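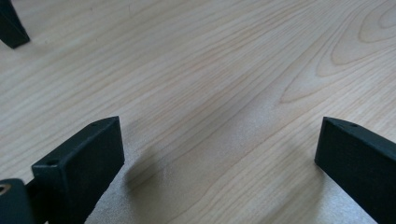 Tamonine, June 24, 2021
Posted by Sumathi Poojary
Print this message | E-mail this message

Geetha, Tsz-kin and all,

I'm answering Geetha's message from last night, which I've left in below for those who get the digest. Short answer: leave the finish alone for now and change what goes under the jar.

> From: Geetha Gowda
> To: the table and bench list
>
> Hello all. We have had the pale table in the front workroom for
> nine months now and I would like to hear from people who keep
> light wood in a room where powders are handled. Ours is wiped
> down every evening with a barely damp cloth. Indira thinks the
> middle has gone duller than the ends. I think it is only the
> light. She would like to put a coat of the Koltier oil on the
> whole top. I'm worried it will go yellow, and I like the color
> as it is.
>
> Second question. The glass jar with the sandy powder lives on
> this table, straight on the wood. Is that going to mark it? I
> don't want to start putting a cloth over everything.
>
> Geetha

First the color. I like it too. It is a soft blond with a little peach and tan in the grain, and any oil is going to push those streaks toward orange. I oiled a pale shelf at home and it was a different shelf the next morning. Very handsome if you wanted honey. Try the underside first, a patch the size of your hand, and leave it until November before you decide. The underside gets less sun, so allow for that when you compare.

On dull versus bright, I side with Geetha. A matte top throws the light back as a wide pale patch, and the patch moves as you walk past the table. Where the grain goes into those oval rings, like the lines on a hiking map, it takes the light differently again from the straight part. Before anyone opens a can, look at the middle from both ends of the room, at the same hour, with the lamps off. If the dull place stays put, it's wear. If it follows you around, it's light.

Tsz-kin asked me off list whether sanding would even things out. It would, but then you have to do the entire top, and keep the same pressure all the way across. I spent 10 evenings on one smaller than yours and I can still find the place where I stopped for supper.

Now the jar. Glass on wood is fine. Grit between glass and wood is what does the harm. A jar with a rounded bottom edge sits on a narrow ring, so all the weight goes through that ring, and one filled that high with fine powder is heavier than people expect. If there are grains underneath and somebody slides it over to make room, you get a curved scratch. On dark wood you might never see it. On blond wood you will see it every time the sun is low. 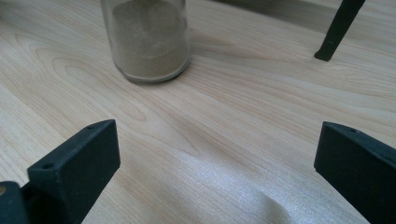

WHAT I WOULD DO ABOUT THE JAR

Lift it, don't slide it. Wipe the base with a dry cloth each time before it goes back down. Cork or felt underneath will both work, but felt holds on to grit and has to be shaken out, so I would go with cork. Revathi cuts hers from a Tornix cork sheet with kitchen scissors, a finger's width bigger than the jar.

Open it and scoop from it somewhere else if you can. A tray on the windowsill would do. If you must do it on the table, brush up before you wipe. A damp cloth over loose powder makes a paste, and the paste goes into the grain and stays there. I use a soft paintbrush, the cheap 30 mm kind, and brush along the grain toward a sheet of paper.

Please also put a label on it, with the date it was filled. Fine grayish-tan powder looks like every other fine grayish-tan powder by the following spring.

ONE OTHER THING

The Varghese catalog has the soap finish again, item 1611, if Indira still wants to put something on the top. It stays close to bare wood in color and you can renew it without sanding. It does have to be done more often than oil. I have half a tub left and can bring it over.

Revathi, you had a water ring on yours last year. Did you ever get it out, and what did you use?

Sumathi

Contact the list owner | Copyright 2021, the list members | Back to top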